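Sat 10 June

Glue tests, second round. Mixed the Cletar hide glue at the thinner ratio and left it to soak 40 minutes before heating. Clamped six maple offcuts from the Brenthorpe batch, three with sized end grain and three without. Open time is still too short for the big panels. Pot needs a new lid.

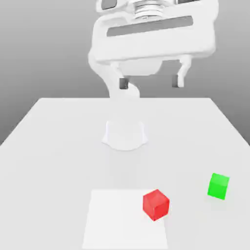 Radwan wrote back that their shop warms the boards first, 15 minutes near the heater, and that thinning the glue any further will cost strength in the joint. They would sooner see a slower grade used.

Will try warm boards on the next set. Porora order can wait until July. Label the offcuts before breaking them.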